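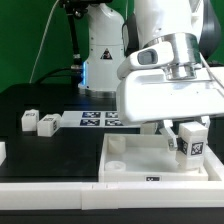
The Sorting Table

Welcome, and thank you for stopping by! I have been meaning to put this page together since August, when Meinrad Thaler and I first laid out our little sorting table at Collado, and of course one thing led to another and the spring got here before I did. Anyway, it is up at last, and I hope you enjoy it as much as we enjoy the table itself.

White pieces on a black tabletop: cubes, a short round cup, a flat ring and a shallow tray to put things in. I have a soft spot for the cubes (the corners are softly rounded, and each carries those blocky black-and-white patterns that remind me of the quilt squares my aunt used to cut out at the kitchen table). Two of them are out on the left, one turned at an angle, and a third is held just over the tray.

The cup sits in the back corner of the tray and the ring in the front one, which is the layout we settled on after trying 11 others, some of them very silly. Meinrad still likes the one we called Drukden, with everything lined up along one wall, but I think this way is easier on the eye and leaves a nice stretch of open floor in the middle.

If you would like to try a layout of your own, write to me at the Pallico desk and I will gladly send you our sketches. There are nine of them so far, mostly in pencil, and a few have coffee on them (sorry!).

Nerea Marín
Page put up April 28, 2025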